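Search this forum Search Advanced search

Black granite in a kitchen that gets used

tilda_k
We moved into the house in Bekside in November and the kitchen came with black granite down one side and a pale cream top above the dishwasher. The cream I can live with. The granite is polished and very dark and every mark shows. I wipe it after breakfast, it looks fine, then the lights go on and it is all smudges again. The surveyor's notes say the kitchen was fitted by Prikonell but I can't find any care sheet in the drawer of manuals. What do people use on it?

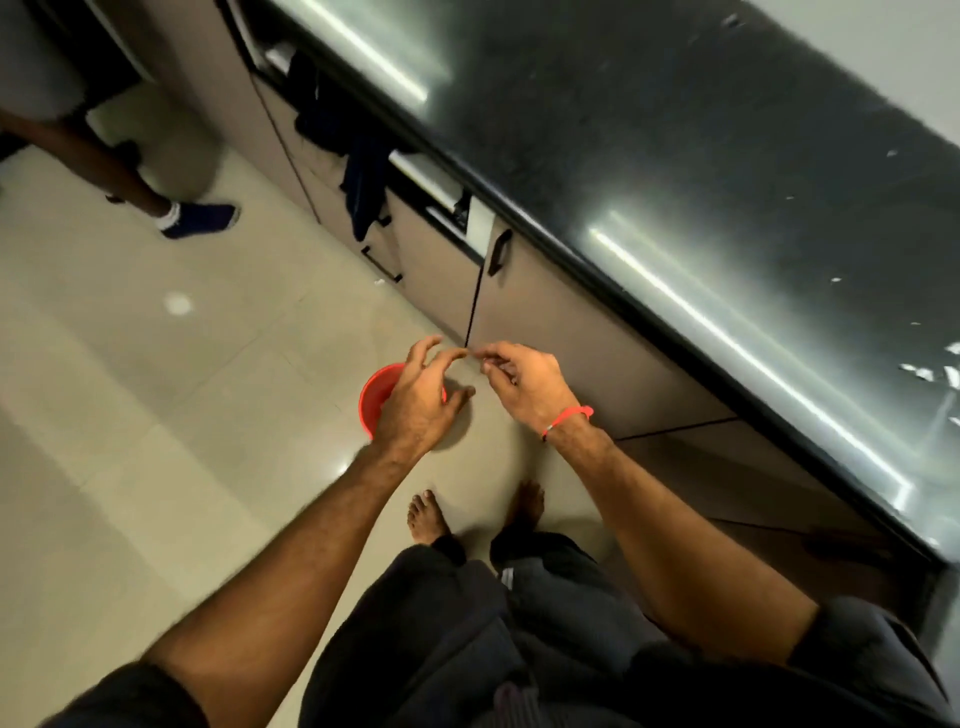 The granite side, with the light on it.

Doors are a taupe beige with black handles and I have no complaints about those. Floor is glossy tile, so that shows everything too.

mcgrath_tiles
Kieran McGrath here, I fit floors and get asked about tops. Warm water, a drop of washing-up liquid, rinse with clean water, then dry it with a separate cloth. Most of what people call smears is soap left behind. Keep vinegar and limescale spray off it.

oldrange
Disagree about the washing-up liquid. We used it for years and ended up with a dull film which took a whole afternoon to shift. Plain hot water and a microfibre cloth is all ours gets now.

mcgrath_tiles
You'll get a film if you don't rinse. I did say rinse.

oldrange
Who rinses a worktop every night though.

pennyroyal
I do. It takes a minute. What I'd look at is which cloth you're using. Fabric softener in the wash ruins them, they just push the grease about. Also ask whether it has been resealed. Drip some water on it and leave it ten minutes, and if it leaves a dark patch it wants doing.

tilda_k
Thanks all. The cloth probably is the problem, it goes over the drawer edge and gets used for hands and everything else. I'll keep one back for the granite.

Second thing while I'm here. We have never had a dishwasher before and there is a running argument in this house about what goes in it. I put the saucers upright in the bottom rack and the small things up top. My sister puts everything in, including metal cups and anything copper coloured, and says life is too short.

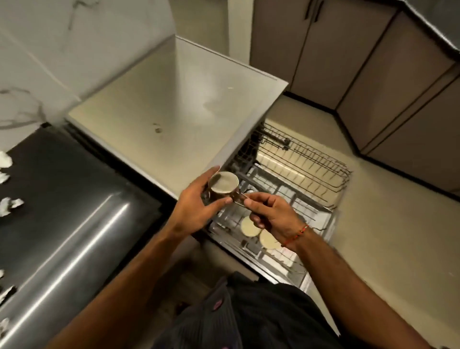
I say metal like that should be washed by hand and dried straight away. She says if it can't go in the machine it shouldn't be in the cupboard. Who is right?

pennyroyal
You are, if it's real copper. The tablets dull it. Stainless is fine.

oldrange
I'm with the sister. Ours have gone in every day for 11 years and they look used, that's all. Things in a kitchen should look used.

mcgrath_tiles
Check underneath for a mark before either of you decides. If there isn't one, hand wash.

skiff
Back to the granite - I was quoted 240 to have ours resealed and the next firm wanted 288 for the same job. Bought a bottle and did it myself on a Sunday. Open the windows.

tilda_k
Did the water test. No dark patch after ten minutes, so I'll leave the sealing alone for now.

Comments (3)

Graham T.
Same top here. We wipe it twice a day and have stopped looking at it after dark.

lou_in_the_annexe
Agree with oldrange on the hot water. Never had a film.

bm_1960
Does any of this apply to matt granite? Ours is grey and holds on to oil near the hob.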